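Wemitz、新型スマートフォン「Ene 9」を発表 物理シャッターキーと交換できる電池が帰ってきた

Wemitzがかねてから予告していた新型スマートフォン「Ene 9」が、ようやく正式にお披露目となりました。前モデルが出てからずいぶん間が空きましたので、もうこのシリーズは終わってしまったのではと心配していた方も多いのではないでしょうか。筆者もそのひとりで、発表会の案内が届いたときには、思わず机の引き出しから古いEneを取り出して、しばらく眺めてしまいました。

会場に集まった記者たちを前に、最初に登壇したのは製品担当責任者のマリウス・フィリップ氏です。フィリップ氏はまず、発表が当初の予定から遅れたことを率直に詫びたうえで、「お待たせした分だけ、手に取ったときに懐かしく、それでいて毎日使いたくなるものを用意したつもりです」と語りました。やや緊張した面持ちでしたが、上着のポケットから本体を取り出した瞬間に会場から拍手が起こり、そこからはすっかり肩の力が抜けたようでした。

さて、その中身です。Ene 9の一番の特徴は、なんといっても右側面に戻ってきた物理シャッターキーでしょう。半押しでピントを合わせ、そのまま押し込んで撮影するという、昔ながらのカメラに慣れた方にはおなじみの操作がそのまま使えます。カメラを起動していないときには長押しで好きなアプリを呼び出すこともでき、割り当ては設定画面からいつでも変えられます。短押し、長押し、二度押しのそれぞれに別の機能を置けるので、凝り性の方はここだけでひと晩楽しめそうです(筆者は試用機を借りたその日に、さっそくメモ帳と懐中電灯を割り当てました)。

もうひとつの目玉が、利用者自身で交換できる電池です。背面カバーは爪をかけて外す方式で、工具はいりません。カバーを外すと電池とSIMカードのトレイが並んでいて、電池には小さな引き出し用のタブがついています。設計を率いたマリチカ・ミハイラ氏によれば、このタブの長さひとつを決めるのにもずいぶん議論があったそうで、「長すぎるとカバーに挟まるし、短いと冬の乾いた指ではつまめないのです」と、身振りを交えて説明してくれました。こういう話になると、ミハイラ氏は本当に楽しそうです。

充電は急速充電に対応し、付属の充電器を使えば、空の状態から35分で半分まで回復するとのこと。満充電までは90分です。ワイヤレス充電には対応していません。このあたりは人によって評価の分かれるところで、会場でも質問が出ていましたが、ミハイラ氏の答えは、取り外し式のカバーの薄さを優先した結果だというものでした。予備の電池は別売りで、専用の卓上充電台もあわせて用意されます。

画面については、最大輝度が2000ニトに引き上げられました。発表会場の外のテラスに試用機が置かれていたので、日なたに出て地図やメールを開いてみましたが、文字は十分に読めました。前のモデルでは日差しの強い日に手で影を作りながら使っていたものですから、これはありがたい改善です。書き換え速度は90ヘルツで、最近の高価格帯の機種と数字だけを比べると控えめに見えますが、指で画面を送ってみたかぎり、引っかかるような感じは受けませんでした。

頭脳にあたる部分には、Cerkoroの新しいチップが採用されています。Cerkoroといえばこれまで家庭用のルーターや時計型端末向けの部品で知られてきた会社で、スマートフォンの中心部品として使われるのは今回が初めてです。登壇したシャミム・ジャドゥーン氏は、処理の速さよりも待ち受け時の消費電力に重きを置いたと述べ、通知を受け取りながら画面を消して置いておく時間が長い人ほど違いを感じてもらえるはずだと話していました。ゲームを長時間遊ぶ方にとってどうなのかは、もう少しじっくり使ってみないとわかりません。短い試用では本体が少し温かくなった程度でしたが、これは改めて記事にしたいと思います。

ソフトウェアの面では、最初から入っているアプリの数がぐっと減りました。以前のEneを使っていた方なら、買った日にまず不要なアプリをひとつずつ消していった記憶があるかもしれません。今回は初期設定の途中で、天気や家計簿、音声メモといった自社製アプリを入れるかどうかを選べるようになっています。あとから追加することもできますので、迷ったらひとまず全部外しておくのもよいでしょう。日本語入力もあわせて見直され、片手用のキーボードを左右どちらにも寄せられるようになりました。左利きの筆者としては、実はここが一番うれしかったりします。

音まわりでは、周辺機器メーカーのDakovとの協力が発表されました。本体の通話用マイクの調整にDakovが加わったほか、同社からはEne 9と同じ色合いのイヤホンが発売されます。Dakovのデラリ・オウス氏は、風の強い駅のホームで何度も通話を録音しては聞き比べたという苦労話を披露し、会場の笑いを誘っていました。昔ながらのイヤホン端子も残されていますので、手持ちの有線イヤホンを大切に使っている方もご安心ください。

本体色は墨、砂、深緑の三色です。写真で見ると砂色はやや黄色がかって見えることがありますが、実物はもう少し落ち着いた色合いで、光の当たり方によっては灰色に近く感じられました。表面はさらりとした手触りで、指紋はあまり目立ちません。店頭で見かけたら、ぜひ実際に触って確かめてみてください。

販売面を担当するローナ・キニア氏からは、修理についての案内もありました。電池に加えて背面カバーと充電端子の部品も一般向けに販売され、交換手順は同社のサイトで公開されるとのことです。前のモデルの修理受付もこれまでどおり続くそうで、まだまだ現役で使っている方にはひと安心の知らせだと思います。キニア氏は「買い替えてくださいと申し上げる立場ではありますが、今お使いの一台も長く使っていただきたいのです」と、少し照れくさそうに付け加えていました。

気になる発売時期は1月で、予約の受け付けは直営のオンラインストアと一部の家電量販店で順次始まります。価格は発売前に改めて案内されるとのことで、今回の発表会では明らかにされませんでした。質疑応答でも複数の記者が食い下がったのですが、フィリップ氏は笑顔のまま「前のモデルを選んでくださった方をがっかりさせない値段に」と答えるにとどめています。

発表会が終わったあとも試用機の並ぶ台の前にはなかなか人が途切れず、あちらこちらからシャッターキーを押すカチリという音が聞こえてきました。当サイトでは試用機をしばらくお借りできることになりましたので、電池の持ちやカメラの写り、片手での入力のしやすさなど、普段の暮らしの中で使ってみた感想を続けてお届けする予定です。試してほしい項目がありましたら、いつものお便り欄からお寄せください。

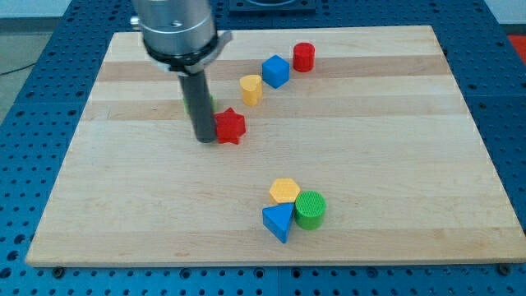

青い作業台に置かれた木の板と、ロボットアームの先端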